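Do kids need a stage school at six?

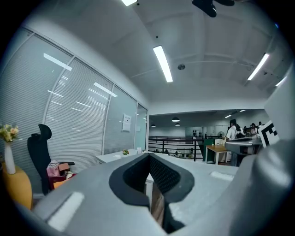
The office, ceiling and all.

The Entwistle youth theater brochure came home in November, and I read it twice looking for the part where somebody teaches acting. A full season is 700 dollars. The costume fee is extra, and so is the "showcase package," which as far as I can tell means two tickets and a download.

I'm not against drama classes. I did one in Clinham as a kid and liked it fine. But I don't buy the line that a term of musical theater gives a shy child "lifelong confidence." Measured how? I asked at the open house and got a nice smile and another brochure.

Add it up with shoes and the summer intensive and you're at 1,593 for the year – more than we spent on our last vacation.

The library runs a free puppet hour. The school play costs us a bedsheet and some safety pins. We're going to try those until spring, and if there's still begging for tap shoes by then, I'll go back and ask my question again.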